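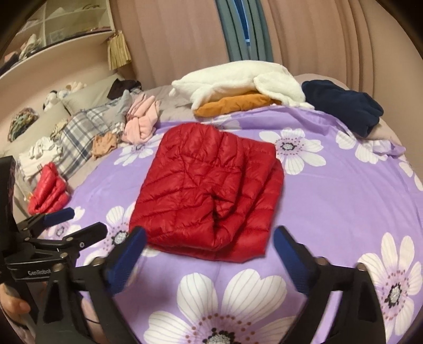
Daneck sells itself as the cheap way for a small landlord or builder to keep track of who has been paid, who hasn't, and who is about to put a lien on the place. I've run it for 40 invoices on a duplex conversion in Romircombe. My old system was a shoebox, and a puffer jacket folded up on a flowered bed cover is better organised than that was.

Set-up took an evening. You enter each trade, the contract sum and the holdback, and it draws a calendar of what falls due. The calendar is very good. It is also red, all of it, from the first day, including bills that aren't payable until July. After a week you stop noticing, and then the drywallers ring.

The lien waiver forms are plain and print on one page, and my lawyer changed only a comma, for which I was billed. Partial payments are another story. I paid the roofer 600 dollars against a larger bill and Daneck marked him settled, a view he did not share.

It costs $23 a month. Fudel does much the same for $200, with a phone line and a nicer shade of grey. Mac Giolla is free and looks it.

I'm keeping Daneck until the duplex sells. Export your records weekly, and check the roofer by hand.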